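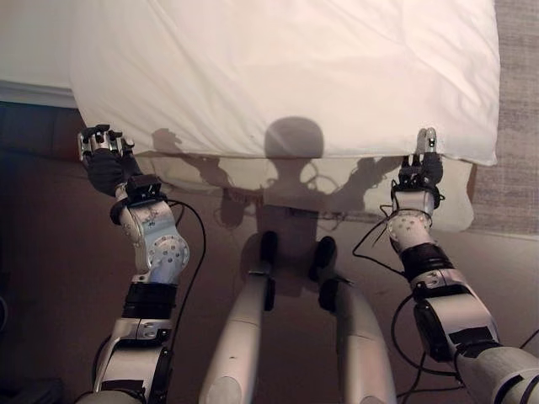 4 Nov 2024, Stivville, room 7

Well, it came! I've been on at Kirsten since July about getting the Vido people to show us their bed-making service in one of our own rooms instead of at their place in Brureck, and this morning up they rolled with a robot, a laptop and a very great deal of cable. I'd stripped room 7 last night so there'd be no excuses. White everything, as per our usual, one pillow, the big duvet, and the grey rug left down because guests have the rug down and I wanted it done properly.

Gunther Kramer did the setting up (lovely man, drinks his tea black, wouldn't have a biscuit) and Daniyal sat with the laptop. I was told to stand by the wardrobe and not wander. I wandered a bit.

They began with the pillow. It takes hold with a hand at each bottom corner, just like I would if I was putting one down nicely for an inspection, and I'm afraid I said "oh, well done" out loud. The hands are better than I expected from the leaflet, proper fingers with little silver tips. What I didn't love was how long it thought about things. I'd have been in room 8 by then. Gunther says the speed goes up once it's been set up for your own rooms, and I wrote that down with a question mark.

Elevenses, and the edge of the bed

Kirsten came up with the tray and we all had a breather, robot included. She asked the sensible questions, I'll give her that. The trial is 4 weeks and the monthly fee on the Vido sheet is 323, with a setting-up charge of 500 on top that Daniyal thought might be "looked at". I said I'd be looking at it as well!

After that they tried it one-handed along the bottom of the duvet, where the cover meets the mattress. Left hand up at the edge, right hand left down low and open near the floor. I do that edge by feel, always have, flat fingers and a quick run along. I can't say I saw much feel in it. And the cable! It's all over the floor by the rug, and I'd have gone flying over it with an armful of towels. Have asked whether it can go without. Gunther went a bit vague.

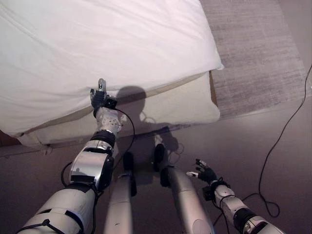
After lunch

Alasdair turned up for this part, having said all along that he wasn't bothered. He stood in the doorway with his arms folded and stayed the whole time, so draw your own conclusions.

It was the sheet, both hands at once, and this was the best of the day by a mile. A pinch on the left, a pinch on the right, and the hem hanging between them in a big soft curl over the end of the bed. I noticed black tape wound round the gripping bits and I'd like to know how often that wants changing and who pays for the tape. (Vernon always says ask about the bits that wear out. He got stung over the floor polisher.)

I asked about corners. Mitred corners are what Mrs Ross looks at first when she comes round and I'm not having them bodged. Daniyal said corners are "on the list". Hmm. 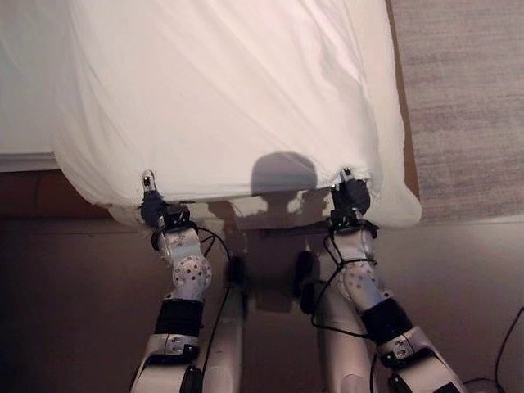 What I'm telling Kirsten tomorrow

I'd say yes to the trial, but on two rooms only, and with somebody from Vido on the end of a phone. I'd want the setting-up charge knocked down, the cable business answered in writing, and a go at our fitted sheets as well as the flat ones. Also a fair race against me, pillow to pillow, which Gunther laughed at and I meant.

Remade room 7 myself at four o'clock. Feet killing me. Must ring Vernon about that polisher.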